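Chapter 7
Before You Buy: Planning the Budget for a Kitchen Robot
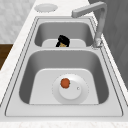 Ryu Cerkus
Lecturer in Equipment Planning, Prenden Technical College

Many buyers begin with the catalogue. They compare prices of arms, choose one which they can afford, and only then ask what work it must do. In this chapter we go in the opposite direction. We begin with the work, and we come to the price near the end.

The rendered kitchen at the opening of the chapter will be our planning case. The task is easy to say in one sentence: take the small orange object from the drain stopper in the near basin and put it on the counter. A person does this without thinking. For a buyer, the same sentence contains several questions which cost money. The near basin is deep and its walls slope inwards, so the arm must reach down as well as forward. The tall faucet stands on the rim beside the far basin, and its spout goes out over that basin. If the task is later extended to the far basin, the arm must pass this spout without touching it. The metal of the sink is pale grey nearly everywhere, and you should ask the seller how his camera system works with such surfaces.

It is useful to plan in simulation first. A simulated kitchen can be changed in one afternoon, but a real counter can not. You may move the base of the arm, try a shorter reach, and see which model is enough before you sign anything.

Let us take the example of Sandance, a small firm which prepares meals for offices. In May the firm received an offer for one arm at 3,236 euros and was ready to accept it. The manager had set aside 2,000 euros more for all other costs. When the planning group wrote the full list, they found that the gripper, the mounting plate, the safety check and the training of two workers were not in the offer. They also had forgotten the time of their own staff, which was 40 hours - and these hours must be paid too.

From this case we take a first rule: the price of the arm is only one line of the budget. In section 7.1 you will learn to write the task description. Section 7.2 deals with reach and mounting, and section 7.3 with grippers for small and soft objects. The yearly costs, such as spare parts and service, come in section 7.4.

Before you continue, choose one task from your own workplace and write it in a single sentence. Keep this sentence near you, as you will need it in every exercise of the chapter.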